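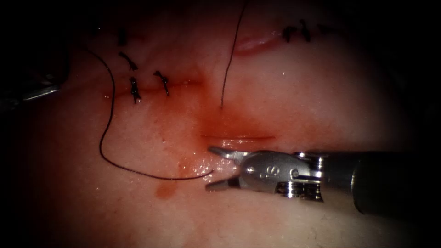 ## About Kowalczyk

We edit instruction leaflets from two rooms in Illemmont. Most firms call their leaflets clear. We doubt it, and we read all 30 pages before we agree.

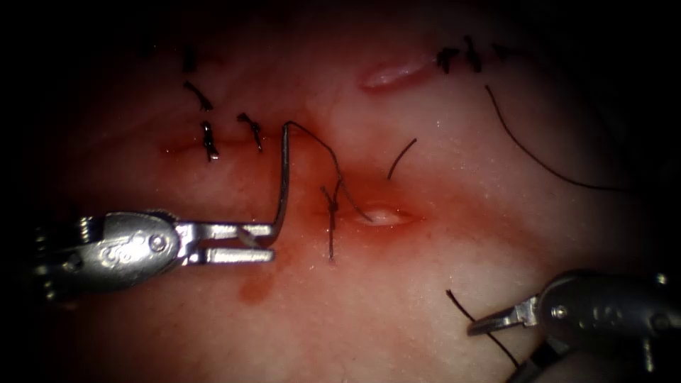 *Curved needle held upright in the jaws.*

We don't promise happier customers – we've never seen that proved. We charge by the page and mark what we can't follow.

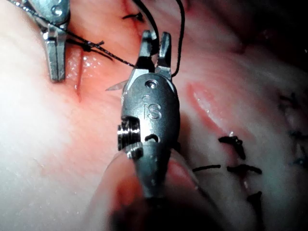 A leaflet should name each part once and stick to it. Letters on the part help, if the text uses them too: the housing here has IS on it, and "the IS side" beats "the relevant face". Our Istum office takes post.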